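4.2 Escrita a várias mãos: o que vimos no Plerkell

Confesso que comecei esta parte do estudo meio desconfiada. A Siham Badawi e eu instalámos o Plerkell num servidor da Fonddale e ficámos a ver como os grupos editavam o mesmo texto – 2,699 revisões ao todo, em agosto.
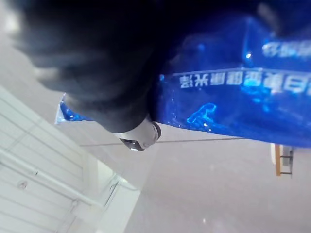

Os conflitos de edição foram menos do que eu esperava, uns 100. Quase todos vinham de legendas e nomes de ficheiros: para um saco de plástico azul brilhante com caracteres chineses a branco, por exemplo, cada pessoa escreve a sua versão, e o editor guarda as duas (que bom!).
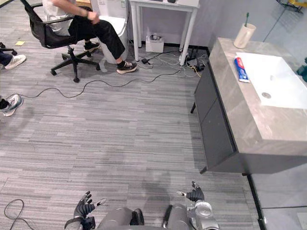 Figura 3. Pessoa sentada numa cadeira de escritório preta.

Já os comentários à margem foram uma surpresa. Contámos 1,333, e a Souad Tahiri respondeu a uma parte enorme deles – sempre depois do jantar! Na exportação para o Dravon perderam-se alguns, e voltamos a isso na secção 5.

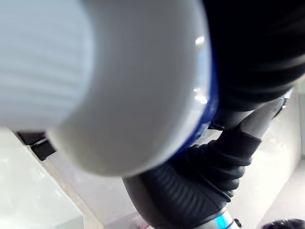 Figura 4. Superfície arredondada com reflexos claros, vista de perto.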